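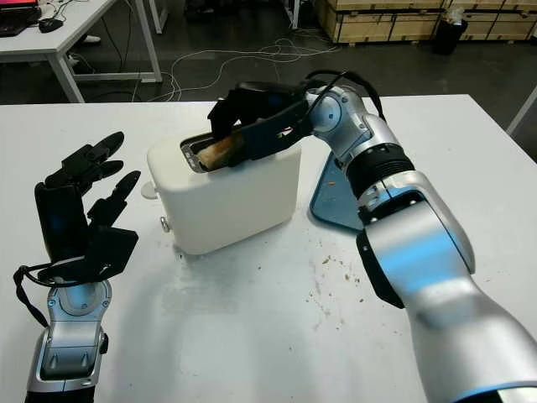 Accueil | Atelier | Cuisine | Électricité | Robots | Archives

Par Judite Moreira, avril

Régler une main à cinq doigts pour sortir une tranche du grille-pain

Notes prises à l'atelier partagé Flelberg sur notre montage à deux bras. Les valeurs valent pour nos mains et nos servos ; les principes se transposent.

Alimentation. Grille-pain débranché du mur avant toute entrée des doigts dans la fente, y compris pendant les essais à vide. Un doigt articulé conduit par ses axes et ses vis. Nous passons par une prise commandée, et la fiche est retirée à la main en plus.

Attente. Compter 3 minutes entre l'éjection et la saisie. Les coques noires des phalanges se marquent au contact d'un bord métallique chaud, et les gaines de câble encore plus vite.

Approche. Descendre par le dessus, poignet plié, doigts déjà presque fermés. Une main qui s'ouvre dans la fente accroche le rebord. Le pain doit dépasser un peu : si la tranche est trop courte, la relever avec le levier avant de lancer le cycle.

Serrage. Commencer à 9 % du couple maximal et monter d'un point à la fois. Le pain grillé casse sans prévenir, surtout sur les bords pâles, moins secs que le centre. Au-delà de 20 %, on retrouve la croûte en deux morceaux. Jaime Prata préfère piloter en position avec une butée souple ; cela fonctionne aussi, à condition d'avoir des tranches d'épaisseur constante.

Extraction. Tirer à la verticale, lentement, sur toute la hauteur de la fente. Ne commencer la rotation du poignet qu'une fois le bas de la tranche dégagé.

Main libre. La garder ouverte, paume vers l'appareil, à hauteur du dessus. Elle est prête à retenir le boîtier s'il se soulève avec le pain, ce qui arrive avec les modèles légers. Ne pas la laisser en appui permanent : le contact fausse la mesure d'effort de l'autre bras.

Câbles. Laisser une boucle au poignet, assez ample pour la flexion complète, assez courte pour ne pas passer au-dessus de la fente. Vérifier la boucle bras levé puis bras baissé. Au sol, regrouper les câbles avant de déplacer la table ; c'est le point que nous négligeons le plus.

Plan de travail. Un plateau blanc facilite le repérage des miettes, mais renvoie les lampes vers les caméras. Orienter l'éclairage de côté ou baisser l'exposition. Attention au grille-pain blanc sur fond blanc : le contour se perd, seule la fente sombre reste un repère fiable.

Nettoyage. Pinceau sec entre les phalanges après chaque série, jamais d'air comprimé, qui pousse les miettes dans les articulations. Essuyer ensuite le plateau.

Journal. Noter le couple, l'épaisseur du pain et le résultat. Notre profil de serrage actuel porte le numéro 2165 ; il est enregistré dans le dossier Stiser, à côté des réglages pour pain de mie.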